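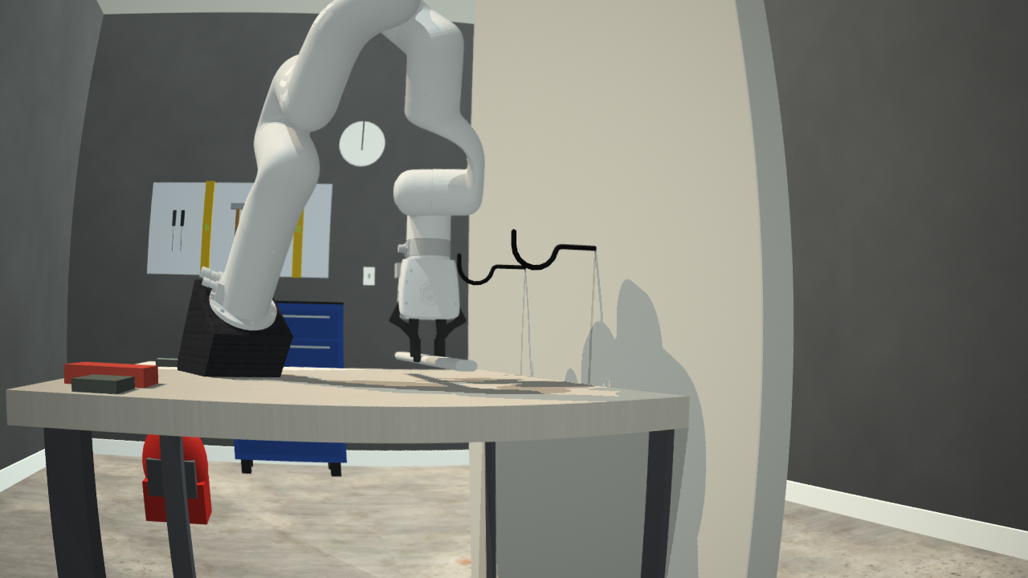

2. The Balance Room

Visitors to the August open day at Caltura were requested to remain seated until the presenter had finished. Aminu Dauda, inspector for the Pludbridge district, remained standing.

"The arm is holding itself above the rod," the presenter announced. "Behind it you will observe the rendered workshop, with its clock and its tool cabinet. The balance hangs to the right."

"And the weight of the rod?"

"It is entered as 300 grams, sir."

"Entered by whom?"

The presenter consulted the programme. Balogun, who had entered it, was at luncheon.

Mr Dauda wrote the figure down and asked that the demonstration be delayed until his return.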